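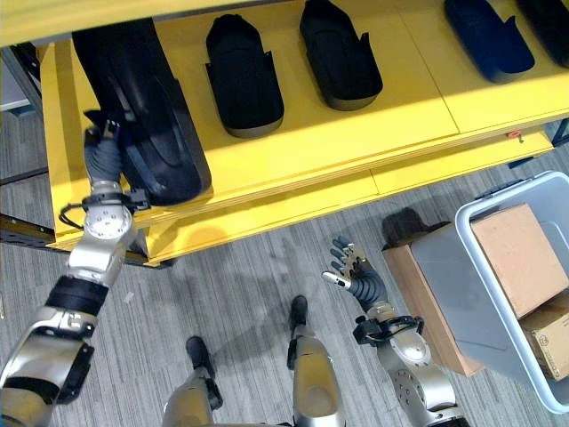

A size ten is a size ten, one reader wrote to me in March, and if it doesn't fit you should learn your size. I had complained in a short piece that I no longer knew what size shoe I wore. The reader thought the problem was me.

I have spent a good part of the year checking, and I still think the problem is the number. I own a pair of Perkar walking shoes in a ten. I own a pair of Perkar work boots, bought from the same store on the same day, in a nine. Both fit. The Perkar rain shoe fits me in ten and a half, or would if they made half sizes in it, so I wear the eleven with a thick sock. One company, one pair of feet.

My opinion is simple. Shoe companies should print the length and width of the inside of the shoe, in inches or millimeters, on the box and on the web page. They can keep the old number too if they are fond of it. They should not be allowed to sell a shoe with only the old number on it.

People who sew will say clothes are worse, and they are right. But a shirt that is an inch too big is still a shirt. You can roll the sleeves. A shoe that is too short will hurt you by lunchtime, and one that is too wide will rub your heel raw on the walk home. The fit is most of what you are paying for.

When I was growing up in Yensuk there was a shoe store on the main street with a metal foot measure chained to the bench. You stood on it in your socks and the clerk slid the bar down to your toe. Then he went in the back and brought out three boxes, and often none of them had the number you had just been told. He knew which makers ran small. That knowledge was in his head, and when the store closed it went with him. The number on the box was only ever a starting point, and we forgot that once we started buying shoes from a screen.
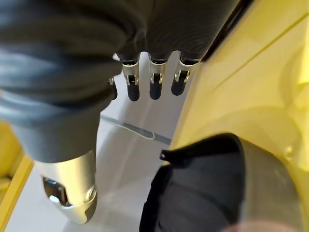

The nearest store to me now that will measure an adult foot is 94 miles away, in the Zulterard shopping center. I drove there in the summer. The clerk was good at the job and it took ten minutes. I came home with a piece of paper that gave the length and width of each foot, and I have found almost nothing to use it for. I can't compare it with anything, because the sellers don't publish the other half.

Stamo, where I buy most of my shoes, has a page called a fit guide. It tells me to trace my foot on paper, measure the tracing, and look up the result in a chart. I did so. The chart sent me to a ten in every shoe they carry. Then I read the customer reviews for one plain brown lace-up. There were 2741 of them. I read until I got tired, and most of what people wanted to say was about size. Order up. Order down. True to size, but only in the brown. The customers were trying to do the clerk's job for each other, without being able to see each other's feet.

So people buy two or three sizes and send back the ones that don't work. I have done it myself and I didn't feel good about it. Stamo takes returns for free on orders over $40, so the cost doesn't show up on my receipt, but a truck still came to my house twice. Some of that has to be in the price of the pair I kept.
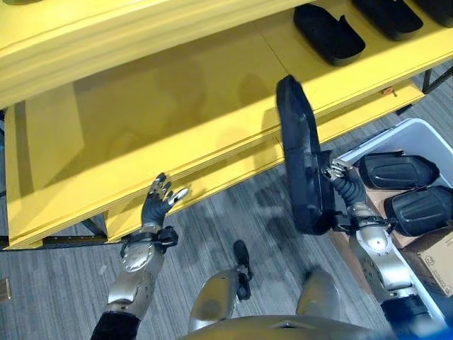 Nobody wants to read millimeters on a shoebox, somebody commented under the earlier piece, and anyway leather stretches. The second point is fair. A leather shoe after a month of wear is a different shoe from the one you carried home. A printed length would describe it on the first day, and you would have to allow for the rest.

I don't agree with the first point. We buy windshield wipers by the inch. We buy mattresses, curtains, picture frames and furnace filters by the inch, and people who say they are no good with numbers manage it fine. They hold up a tape and write down what it says. If I bought a furnace filter marked "medium" and it didn't fit, I would not blame my furnace.

The other objection I hear is that feet are not flat drawings, and that a high instep or a wide toe can ruin a shoe with the right length. I know. I have the high instep. Two measurements won't settle everything, and I would still try shoes on in a store whenever I had the chance. I would just like to rule out the hopeless ones before anybody puts them on a truck.

I am down to 6 pairs now, counting the rain shoes. The walking shoes are worn through at the left heel and I need to replace them before the snow. Perkar has changed the style since I bought them. The page says it comes in a ten.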